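How to Budget for a Single-Arm Picking Station

By Kastriot Kelmendi
Thursday, January 2, 2020
5 min read

Most small shops that ask for a robot arm already have a price for the arm. What they lack is a price for everything the arm needs before it can do a day's work. This page goes through the budget in the order I do it for customers, starting with the objects on the table and ending with the spare parts shelf.

Step 1: Write the task on one sheet

Before you ask for any quotes, write down what gets picked up, where it starts and where it has to end up. Use plain words. "Fruit goes into a basket" is enough for the first line. Then add the limits: the heaviest item, the widest item, the softest item and the tallest thing the arm has to pass over.

If the sheet runs to a second page, split the job into two and price them separately. Festedholm, a produce packer I worked with last November, had a list that mixed loose items with cartons. Once we split it, the loose items alone made a sensible first purchase and the cartons went into the next year's plan.

Step 2: Simulate before you spend

Put the task into a simulator and run it with the arms on your shortlist. You need a table of the right size, a container like your own and a handful of items with different shapes. Leave some clutter on the table too. A clean table makes every arm look good.
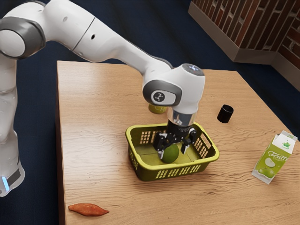 Simulated basket task: one arm, one fruit, with a juice carton and a sweet potato left on the table.

Look at the walls of the container first. The gripper has to open inside the basket, and the fingers need room on both sides of the item. Measure the inside of your real container, then take off the width of the gripper when it is open. What remains is your working margin. If it is very small, price a wider container now – it will cost far less than a different gripper.

Next, check reach. Run the arm to each corner of the table and to the bottom of the container. An arm that gets to a far corner only when fully stretched should be marked as a "no" for that layout, or the table should be moved closer.

Step 3: Price the gripper on its own line

Do not accept a quote that lists the arm and gripper as one item. Ask for them separately, with the flange or adapter shown as well. You may keep the arm for years and change the gripper when the product changes.

For mixed items, I put 2 sets of finger pads in the first order. Pads wear, and waiting for a delivery while the station stands still is an expense that never shows up on the quote.

Step 4: Fill in the rest of the sheet

These are the lines I use:

- Arm and controller
- Gripper and adapter
- Finger pads and spares
- Table or stand, including floor anchors
- Containers
- Camera and lighting, if items do not arrive in fixed positions
- Safety equipment and risk assessment
- Installation and setup days
- Operator training
- Yearly service

Put a figure or a question mark on every line. At Dandano, the blank line was the table. They planned to use a bench they already had, and it flexed when the arm stopped quickly. A proper stand added $2000 to a budget that had been signed off.

Step 5: Get three quotes on the same sheet

Send the same task sheet to three suppliers and ask them to fill in your lines, in your order. Suppliers prefer their own format, so you may have to ask twice. Ertürk returned ours with two lines merged, and it took another week to get them apart.

Ask each supplier for a trial using your own items. I ask for 100 picks in a row, with every drop and missed grasp written down. A simulator is good for reach and clearance. It is less reliable on how a soft or slippery item behaves when squeezed, so keep the money for a physical trial in the plan.

Step 6: Plan the payment dates

Match payments to results. A common split is a deposit with the order, a second payment on delivery and the last one after the acceptance test. Write the test into the contract, including the items, the container and the number of picks. Hold back enough on the last payment that the supplier will want to come back and finish.

Review the sheet 3 months after installation and correct the figures with what you really paid. Use that version when you price the next station.

Related articles

- Choosing Containers for Robot Picking
- Leasing or Buying: Notes From the Sostent Project
- What to Put in an Acceptance Test
- Finger Pads: When to Replace Them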